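Researchers at the Neritz lab have trained a picking policy on demonstrations recorded with hand-held grippers, with no robot arm used during collection. The training set holds 859 demonstrations of packaged snacks being handled at a tray. 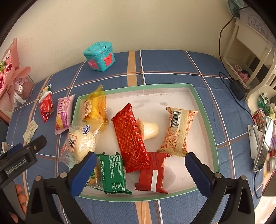

L. Weidemann, automation reporter

Crimped film packs deform under the ridged pads, so the method, named Kuluvton, predicts jaw width and approach angle together. Training took 31 hours on 2 processors. The lab plans tests on a fixed arm in August.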